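The tidying-up problem: an afternoon with Ovidiu Toma and Despina Jitaru

10/03/2018

I got to Bresport on the early train with a cold and a list of questions, most of which I never got to ask. Ovidiu Toma started talking before I'd found a place for my coat, and he was already in the middle of a story about a clock.

"Two clocks," he said. "The arm has one and the camera has one, and for most of January they disagreed by 40 milliseconds. Do you know what 40 milliseconds looks like? It looks like a planner that's a little bit drunk."

If you haven't come across Kukwood before, it's the software stack that Ovidiu and Despina Jitaru have been building for a couple of years now. It sits between a camera on a robot's wrist and the motors in the robot's joints, and it decides what the arm should do next. They don't make hardware and they don't want to. ("I can't solder," Despina told me later, "and Ovidiu shouldn't.") What they do is the stuff in the middle – working out what's on a table, choosing what to reach for, planning a way to get there, and noticing when the plan has gone bad.

Ovidiu does control. Despina does perception, plus what she calls "the plumbing," meaning the logging and replay tools. They share a long desk with a monitor at each end and a kettle in between, and they argue across the kettle all day long.

So, the clock. Every picture the wrist camera takes gets a time stamp, and so does every reading from the joints. To know where a bowl is in the real world, the software has to know where the hand was at the moment the picture was taken. If the stamps are off, then the bowl is off too, but only while the arm is moving. Stop the arm and everything lines up beautifully.

"Which is the worst kind of bug," Ovidiu said, "because every time you stop to look at it, it's gone. I tuned the controller for nine days. Nine! I changed the gains, I changed the filter, I rewrote the part that smooths the path. It all got slightly worse."

I asked who found it in the end, and he pointed a teaspoon at the other end of the desk.

"I plotted it," Despina said. "I wasn't even looking for that. I was testing the replay viewer and I thought, why does the table slide when the hand turns? Tables don't slide."

The fix was four lines. They both seemed a little sad about that.

Most of what they work on now is table scenes: place settings, trays, food, the sort of thing you'd want a kitchen or a cafeteria robot to cope with. I'd assumed the food would be the hard part, all those odd shapes, but Despina shook her head. Bread is fine, she said. Bread is dull and orange-brown and it stays where you put it. The trouble comes from everything around the bread.

"Shiny spoons," she said. "I could talk to you until dinner about spoons. A spoon is a tiny mirror with a handle. The bowl of it is showing you the ceiling and the lights and probably the robot, all squashed up, and the depth estimate just gives up. The handle is okay. So what you get is a handle floating in space with nothing on the end of it."

I said that sounded like a reason to buy plainer spoons.

"Sure, and then you've written software for plain spoons." 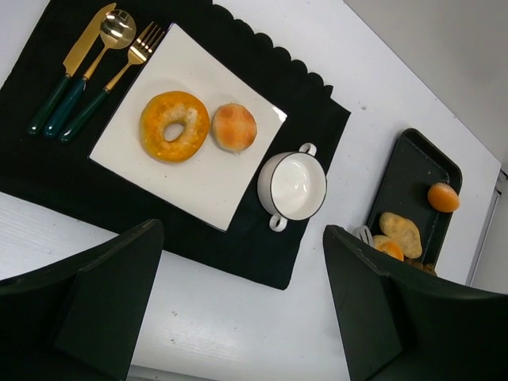 She'd rather go after the handle anyway, she went on. The old version of the segmenter tried to find whole objects and refused to hand anything over to the planner until it was confident about the entire outline. The new one passes along the parts it trusts and marks the rest as unknown. The planner is allowed to grasp a part it trusts. It's not allowed to travel through the unknown. That one rule, she reckons, did more for them than the last three model updates put together.

"And cutlery that touches other cutlery," Ovidiu put in. "Tell her about the touching."

The touching is a whole saga. When a spoon overlaps a knife, the segmenter has to decide if it's looking at two things or one very strange thing. For a long time it went for the strange thing. The planner would then work out a perfectly sensible grasp for this spoon-knife, halfway between the two, and close the fingers on not very much. So now there's a step that Despina calls the divorce. It takes any long thin blob, looks for more than one straight line running through it, and splits it if it can make a decent case. It splits too often, she admits. She'd rather have it that way around, though, as a knife that's been cut in half on paper still gets picked up fine in real life.

I wanted to know how they tell whether a change has helped, and this is where the plumbing comes in. They've got 1,698 recorded runs, every one of them with the camera stream, the joint readings, and each decision the planner took along the way. When either of them changes something, the new code gets run over all of them overnight, and in the morning there's a list of places where the new version would have done something different.

Not wrong, Despina was careful to say, just different. "Then I have to go and look, with my coffee. Sometimes the new thing is smarter than what we did. Sometimes it wants to pick up a shadow."

The replay tool can't tell you what would have happened next, of course. The recording carries on the way it went at the time, no matter what the new code would have preferred. They get around this by only comparing decisions up to the first disagreement and throwing away everything after that. It seemed wasteful to me, and I said so. Ovidiu thinks so too! He's been pushing for a proper simulator to pick up from that point. Despina doesn't trust simulators with anything that rolls, and a bun rolls.

That led to a bit of a disagreement, which I'll try to report fairly.

Ovidiu's view is that they can't record their way out of everything. "You would need every bowl in the world at every angle," he said. In simulation he can tip a tray a few degrees, or slide a bowl half off a placemat, and do it thousands of times before lunch. It doesn't need to be perfect. It only needs to be wrong in ways that don't matter.

Despina's view is that he doesn't know which ways matter. Back when they were working with a partner in Zallberg, they spent weeks training a plate detector on rendered images, lovely clean ones, and the first time it met a real plate with a bright patch of glare at one corner, it reported a plate with a bite taken out of it. "So the planner very politely avoided putting anything on three-quarters of a good plate," she said. "I'm not against his simulator. I just want it to be ugly."

They've agreed to add glare and crumbs. Ovidiu showed me the settings page, where there's now a slider labeled simply "dirt."

(I asked about crumbs, because I couldn't help it. The detector used to report each one as an object to be cleared, and the arm would set off to fetch it with great seriousness. There's a minimum size now.)

After lunch we got onto the part I'd really come for, the recovery planner, which they've named Ntuli. Most of the systems I've written about treat a failed grasp as the end of the attempt: the arm goes home, looks again, and starts over. Ntuli tries to carry on from wherever it is. If the fingers close and the gap between them says there's nothing there, it backs off a few centimeters, takes another look from up close, and picks from a short menu. It can try again, approach from another side, nudge the object, or leave it and do something else.

"Leave it is the best one," said Ovidiu. "It took me a year to accept that. You're trying to clear a tray, and the piece at the bottom is half under another piece. Okay! So take the top one. When you come back, maybe the problem went away by itself."

"He didn't accept it," said Despina. "I merged it while he was on vacation."

Of the recorded runs, 938 have at least one missed grasp in them, so there's plenty to chew on. When they first replayed those through Ntuli, it picked "try again" nearly every time, exactly the same grasp at exactly the same spot. They'd given it a cost for moving and forgotten to give it a cost for being stubborn. Now each repeat gets more expensive, and by the third go it'll choose almost anything else.

The nudge is the option they still fight about. Pushing something with the side of a finger is a great way to separate two things that are too close together, and it's also a great way to send a bowl off the edge of the table. For now it's only permitted when there's a clear strip of table on the far side, and never on anything the segmenter thinks is hollow. Ovidiu finds this far too cautious. He has a branch where the limits are looser, and he keeps rebasing it, and Despina keeps not reviewing it.

I asked them both what they'd fix tomorrow if they could only fix one thing. I was expecting something grand.

"Start-up time," said Ovidiu. "It's roughly 4 minutes before the arm will move. All the models load one after another, for no reason except I wrote it that way on the first day."

Despina thought about it for longer. She'd like the planner to be able to say why. The log tells her which option was chosen and what score it had, but when there's a close call between two of them she has to dig through the numbers by hand to find out what tipped it. She's got a sketch of a viewer that would put the two runners-up side by side with the costs broken out, and a note on it, in Ovidiu's handwriting, asking if it could be in color.

They're hoping to put the replay tool out on its own in the next few months, without the planner, under a license they haven't picked yet. The documentation is one page long so far. Despina wrote it, Ovidiu is supposed to be writing page two, and when I left for my train he was explaining to her why the clock fix needed a page of its own.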